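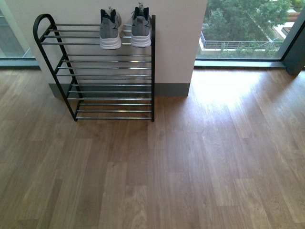 Figure 1. Metal shoe rack with one pair of gray sneakers on the top tier.

Search this site Go
2 min read

Entryway Storage in Shared Housing

Our group looked at shoe storage in the Oturstead apartments. Open racks take up little wall space, and the floor under them is easy to sweep. We sent a short survey to 60 residents and got 40 replies. Most wanted more tiers — a few asked for a bench. Thin rods suit sneakers but may not hold narrow heels well. We did not test this.

We use cookies. Accept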